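Pruvix Sloped-Wall Parts Bin

Gray sheet metal, open top, sloped on all four sides
Sold by Favuton, Bainbridge warehouse

Overview

The Pruvix is an open bin for small and medium loose parts: castings, brackets, fittings, bagged hardware and similar goods. All four walls slope inward to a flat floor, so parts slide down and collect at the bottom instead of lodging along the sides. The back wall carries a tall flat panel above the slope, which stops parts from going over when a tote is tipped in from the front.

We have stocked this bin since the first production run and have shipped 3,061 of them. Most go to machine shops, packing lines and repair depots. The current version went on sale in March and replaces the straight-back model. Liners and lids for the straight-back model do not fit.

What you get

One bin, fully assembled
Eight mounting bolts with washers
One sheet of blank label stock
Printed mounting guide

The stand is sold separately. If you already have a Favuton stand from the older model, it will take this bin with the same bolts.

Construction

The body is folded sheet metal with a gray finish outside and on the back panel. The sloping walls and floor are left plain, since any coating there would wear off in the first weeks of use. Top edges are turned over. There is a narrow ledge where the back panel meets the inner slope. It stiffens the back of the bin, and it also catches dust and bits of packing, so run a hand brush along it when you sweep out the floor.

The floor has small round holes for drainage and for bolting down. Leave them open if you rinse parts in the bin. If you store anything thinner than a pencil, order the plug set.

Load and placement

Rated load is 300 pounds, spread over the floor. Do not use the bin as a step, and do not lift it with parts inside. Two people should move it empty.

Set the bin on a level stand or directly on the shop floor with the tall panel away from the side you load from. Leave enough room behind it to reach the back bolts. If the bin is going to be picked from above, bolt it down at every mounting point. 

Wear

Scratches and smudges on the floor are normal and show up early. Our own test bin has been through about 1,000 fill-and-empty cycles with mixed steel parts. The floor dulled and the back slope picked up scuff marks, mostly where parts land when they are tipped in. None of the folds opened. Marks like these are not covered under the warranty because they do not affect use.

If you handle painted or polished parts, use the drop-in liner. It comes out for washing and costs a good deal less than a rejected batch.

Cleaning

1. Empty the bin and brush out the ledge, then the floor.
2. Wipe the slopes with a damp cloth and mild soap. For oil, use a shop degreaser and rinse it off.
3. Clear the floor holes with a wooden dowel. Metal picks will burr the edges.
4. Dry the floor before refilling. Water left under a pile of steel parts will mark both.
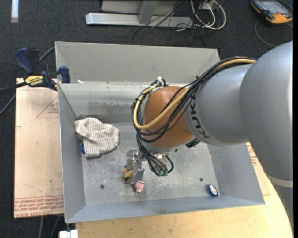

Options

Drop-in liner – gray, fits the floor and the lower part of the slopes
Plug set – closes all floor holes, push fit
Steel stand – fixed height, takes the supplied bolts
Divider – splits the floor left and right, not recommended for parts over 8 inches long
Hinged lid – needs the rear bracket, please ask before ordering

Ordering and shipping

Bins ship from Bainbridge on a pallet, one or two to a pallet. Orders placed before 2 p.m. normally leave the same day if the item is in stock. Stands are packed flat and travel on the same pallet. Liners, plugs and dividers can go by parcel if ordered alone.

Check the corners before you sign for delivery. A dented corner can usually be knocked straight, but note it on the delivery slip and we will send a replacement if the bin does not sit flat.

Returns

Unused bins can be returned within 30 days in the original packing. Bins that have been bolted down or filled cannot be returned unless there is a fault in the folds or the mounting points. Pukanness trade account holders should use the returns form in their account, as the counter in Bainbridge cannot process those orders.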